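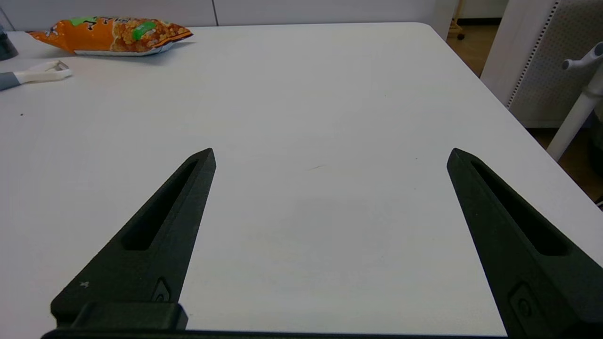 What is a student society?

A student society is a group of people at a university who share an interest and agree to follow the same rules. The interest may be chess, singing, old maps or helping in the town. Some societies last one year. The Plumo Society has lasted 68 years, although none of its first members are students now.

The constitution

The rules are written down in a document called a constitution. It states what the society is for, who can join and how decisions are made. A rule can only be changed at a meeting, by a vote.

Joining

A new student fills in a form and pays a fee, called a subscription. At Plumo, a new member must also go to two meetings before being allowed to vote. Plumo has 23 members this year.

Officers

Members choose officers once a year. The president runs the meetings. The secretary writes down what was decided – these notes are called minutes. Officers hand over their papers in July, when the teaching year has ended. 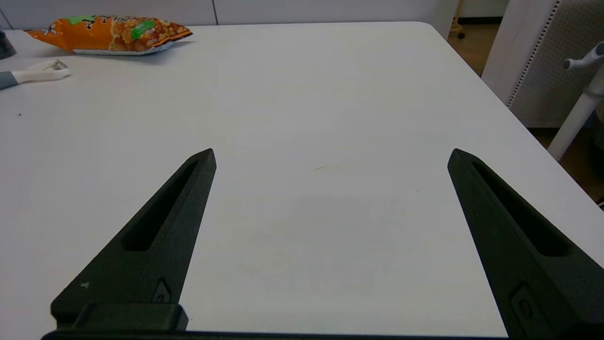
Rania Rizk says that the minutes matter most when people leave. Students finish their courses and move away, she explains, and the next group can only know what was agreed if someone wrote it down.

Alumni

A member who has left the university is called an alumnus or alumna. The plural is alumni. Alumni may visit and give advice, but at Plumo they do not vote.

Words to know

Constitution: the written rules of a society.
Subscription: money paid to be a member.
Minutes: the written record of a meeting.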